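Home Posts Workshop notes About Contact

Curtain fullness and the back room

The Wenddale rail went up in May and I have finally hung curtains from it. Notes follow, mainly so that I have the numbers when I do the next room.

Width

The wall run is 2000 mm. My first calculation used a fullness of 1.5, which gave shallow folds and a flat strip in the middle. I went back and bought enough Pokico cloth for a fullness of 2 - that is 4000 mm of finished width, before side hems.

Pleats

Pencil tape was already in the drawer but the folds wander. I unpicked it and used single pinch pleats, marked out with a card template. Side hems are 25 mm, turned twice. The header took an evening and two broken needles.

Light

No lining. The cloth is a golden tan, and with daylight behind it the thin parts go a warm yellow-orange while the folds stay darker. A lined curtain would lose this. It would also keep out more of the early sun, so a bedroom needs a different answer.

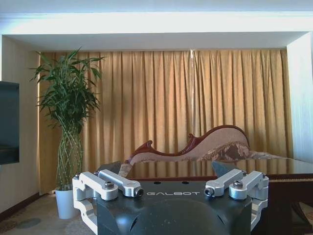
Still to do

Press the lower hems again. Fit the Skjelbred end stops, which arrived in the wrong size. Wash a test piece at 30 degrees and measure it before I trust the label.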